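We use cookies to remember your basket and your language. By continuing on this site you accept our cookie policy. Accept | Settings

Gosselin Open Metal Bin, Gray

16 Aug 2023
By Perla Ledesma

The Gosselin is an open bin in gray metal for keeping small and medium parts in one place. We sell it to workshops, to schools and to people who have too many loose pieces on the table and want them behind four walls. It has no lid and no inside dividers. If you need dividers, please look at the Nullthorpe tray, which is a different product and is less deep.

I have written this page again after many customers asked me the same questions by mail. The old page had only the measurements, and I understand now that it was too short.

The shape is a plain rectangle with a flat floor. This is important for anyone who stores blocks, bars or other long pieces, because on a rounded floor they roll to the middle and lie on top of each other. On a flat floor they stay more or less where you put them. You can reach in from any side, and from above you see the whole content at once. 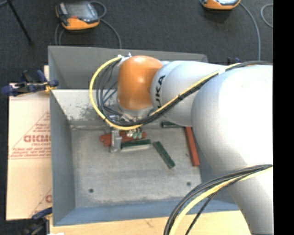
Reading time: 3 min

Colored pieces are easy to find against the gray. A red block, for example, you notice immediately, even when it lies toward the back. We were asked several times to make the bin in other colors, and for one season we offered a dark blue. It sold badly and small dark parts were hard to see in it, so we have returned to gray only.

Measurements and weight

The outside length is 519 mm and the outside width is 287 mm. The wall thickness is not included in the inside size, so please allow for it if your parts must fit exactly. The permitted load is 50 kg when the bin stands on a full surface. On two rails or on an open frame the load must be lower, and in this case please write to us with the distance between the rails.

The bin is made for standing still. It has no wheels and we do not recommend to pull it along the floor when it is full, as the underside will scratch both itself and your floor. For moving it we sell the Prorkard base, with four wheels, two of them with a brake. The base is delivered separately and you put the bin on it without screws.

Choosing the place

Put the bin on a level bench or table with good light from above. The corners on the inside are the darkest part, so if you keep very small things, a lamp on the long side helps more than a lamp on the short side. Leave free space on the side from which you take the parts. When cables or hoses pass near the bin, lead them so that they do not rub on the upper edge. The edge is smoothed at our workshop, but a metal edge is still a metal edge.

Cleaning

A soft cloth and warm water with a little soap is enough. Dry the corners well afterward. Do not use wire wool. Old glue from labels comes off with vegetable oil, leave it for ten minutes and then wipe. A felt mat for the floor of the bin can be ordered with it, and it makes the noise much smaller when you put in hard pieces. The mat is not glued and you can wash it by hand.

Ordering

The Gosselin is sold by the piece. Plerlow has produced 2,000 of them until now, and the shape has not changed in this time, so a new bin will stand correctly beside an older one. Bins ordered before the end of August leave our store in the same week. In September we are closed for ten days for stock counting, and orders from this period are sent when we open again.

If your bin arrives with a dent, please keep the carton, take one photo of the dent and one of the label, and send both to me. We exchange it and pay the transport in both directions. Small marks on the underside come from stacking in the store and are not counted as damage.

Felt mat, Prorkard base and label holders are found under Accessories.

Sign up for the Plerlow newsletter and receive news of new products four times a year. You can unsubscribe at any time.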